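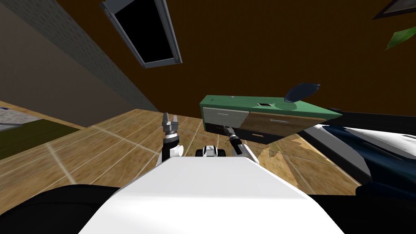 **Can episodes with a tilted head camera stay in the training set?**
They can, as long as the tilt is written into the episode header and matches the view. Anything with a missing or wrong header stays out until it is fixed.

---

**Ticket:** drawer task, simulated bedroom, header mismatch
**Opened by:** Shota Takagi
**Assigned to:** Ehab Salem
**Opened:** 2023-02-06
**Status:** closed, one follow-up

**Report (Shota)**

The Drotell exporter rejects part of the drawer batch. Target is 1000 episodes. The message is the same every time:

```
camera pose in header does not match first frame
```

The episodes play back fine in the viewer. Joint values look normal and the gripper commands are all there. I re-ran the export on my machine and on the Hayashi node with the same result.

**Ehab**

Which scene config? There are two versions of the bedroom on Pornport and the older one has no camera roll field.

**Shota**

Newer one. The roll field is there but reads 0 in the rejected episodes. The view is clearly rolled, with the floor planks running on a diagonal and the walls leaning.

**Ehab**

Then the header is being written before the camera offset is applied. Please try this:

1. Load one rejected episode.
2. Reset the scene with the saved seed.
3. Wait 5 steps.
4. Print the camera pose and compare it with the header.

**Shota**

Done. At step 0 the roll is 0. At step 5 it has the right value and stays there to the end. Same on the next episode I tried.

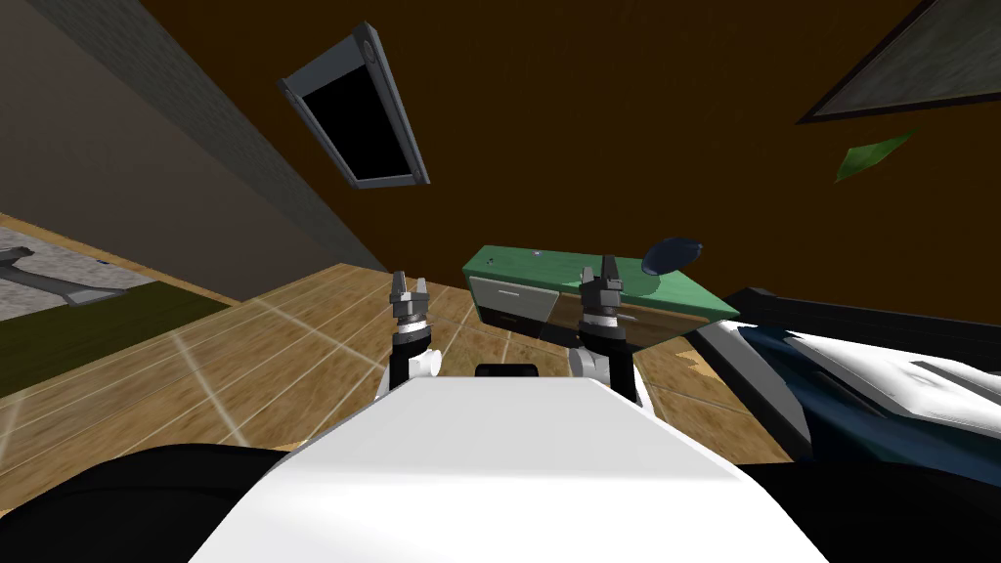 I also checked whether the offset changes anything for the arms. It doesn't. Base pose and both wrist poses are the same with the offset on or off, so the action labels are safe and only the camera entry is bad.

**Ehab**

Good. I moved the header write to after the offset and pushed it to the recorder. For the episodes already saved, don't collect them again. Run the repair script, which replays the seed, reads the settled pose and rewrites the header. It leaves images and actions alone.

**Shota**

Ran it on the rejected folder. The exporter takes all of them except 5. Those fail with a different message:

```
seed missing
```

**Ehab**

No way to replay those. Drop them and record 5 new ones with the fixed recorder. Keep the same start ranges for the arms so the batch stays even.

**Shota**

Recorded and exported with no errors. The Vendton loader reads the full batch. I drew the drawer handle position back onto the images for a few episodes and it lands on the handle line.

**Resolution**

- Cause: header written before the camera offset was applied.
- Fix: recorder writes the header once the pose has settled.
- Old episodes: headers repaired from seed, episodes without a seed replaced.

**Follow-up (Ehab):** make the recorder stop with an error if the seed is empty. Separate ticket, low priority.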